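Skamudum Demonstration Collection: Frequently Asked Questions
Updated 3/4/20

What are you collecting?
Short demonstrations of a robot arm doing simple tabletop jobs. A person guides the arm through the job, we record the joint positions and the video, and the learning system studies the whole pile. Our first set, Gornico, is all pick-and-place with everyday objects.

How many demonstrations are in Gornico?
728 so far, spread over 27 small tasks. We'd love to get every task up to 100, so there is plenty left to do!

Why tennis balls?
They're wonderful to start with! A ball looks the same from every side, so the system can work on where to reach before it has to worry about which way to turn the fingers. They also roll if you nudge them, and a policy that has only seen perfect grasps has no idea what to do next when that happens.

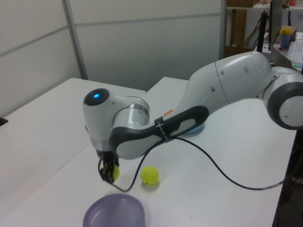
Once the ball tasks are going well we move on to things with a right and a wrong way to hold them, like spoons and markers. That is where it gets really fun (and slow).

Do you keep the failed tries?
Yes, all of them, as long as they're labeled. A fumble followed by a good recovery is some of the best material we have. The only episodes we delete are the ones where the recording itself broke.

Do objects always start in the same place?
No, please move them! Shift the bowl, swap the sides, put two balls close together. If you catch yourself making the same neat layout again and again, take a break and come back to it.

How long does one episode take?
Most are over quickly, but resetting the table takes longer than people expect. We ask for no more than 6 episodes in a row before you switch tasks.

Do I need to know how to program?
Not at all. Steady hands and patience matter more. Ernő Bakos runs the first session with every new person and will show you how to start, stop and label a recording.

What is Rastard?
The labeling tool. Open an episode, mark the grasp and the release, pick an outcome and save.

When does the next set start?
In October, with cloth folding. We can't wait!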